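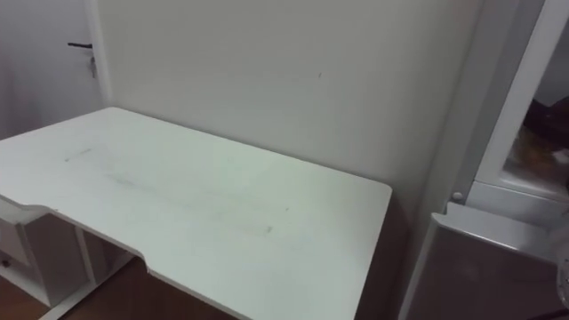 Hendrik Van der Merwe wrote to us last week that if he saw one more ad promising he could "work from anywhere and sleep like a baby," he would throw his laptop in the river. He wanted to know whether our study was more of the same, and who was paying for it.

Fair enough. We'd like more people like him to apply.

Call for participants: does your work setup have anything to do with how you sleep?

We are looking for adults who work at home at least three days a week and who are tired of being told what will fix them. The study is run by Tramau, a small research office. The money comes from Starkby, a company that sells office furniture. Yes, you should be suspicious of that. We were too, which is why the contract says we publish whatever we find, including nothing, and Starkby sees the results on the same day you do. If you want to read that contract before you sign up, ask and we will send it.

What we doubt

There is a claim going around that people who keep a separate place for work fall asleep faster at night. It gets repeated in magazines, in company newsletters and by anyone with a chair to sell. We went looking for where it came from. Most of the trail leads back to a survey in which people guessed at their own sleep, and people are bad at that. Maybe the claim is right. Maybe folks with a spare room also have more money and fewer kids waking them up at 4 a.m.

What you would do

Keep a short paper diary, morning and evening, for the whole of October. It takes a few minutes each time. You write down when you stopped work, where you were when you stopped, when you went to bed and when you think you fell asleep.

Wear a plain wristband at night. It records movement and nothing else. It has no microphone and does not talk to your phone.

Sit through 2 phone calls with us, one before and one after. The second one is longer.

Half of you will be asked to move your work to a different spot in your home for the last two weeks. You don't get to pick which half you're in. If moving is impossible because your home is one room, we still want you — tell us on the form and you'll go in a separate group.

Who can apply

You need to be 21 or older, living in the United States, and working for pay. Freelancers are fine. Night shift workers are not, this time, and neither is anyone who has started or changed a sleep medicine in the past three months. You do not need a desk. Kitchen table people, couch people and people who take calls in a parked car are all welcome. Please don't buy anything for this study.

We have 353 places. An earlier call drew 3626 sign-ups and most of them never sent back a single page of the diary, so the form is a little annoying on purpose.

What you get

$150, paid in two parts: $50 after the first call and $100 when the diary and wristband come back. Postage is on us. You keep your money if you drop out halfway, but only the first part. You'll also get your own sleep record with the raw numbers, and no score out of a hundred. We won't give you advice. We're not doctors, and we don't know yet whether there is any advice to give.

Your data

Names are kept apart from diaries by an outside firm, Du Plessis, and deleted when the payments are done. Starkby does not get your address, your email or anything it could use to mail you a catalog.

How to apply

Fill out the form on this page or call the study line and ask for extension 966. The form closes when the places are gone. If you have questions, put them in the last box, even the rude ones. Mr. Van der Merwe's were answered in full, and he still hasn't decided.

Posted August 2025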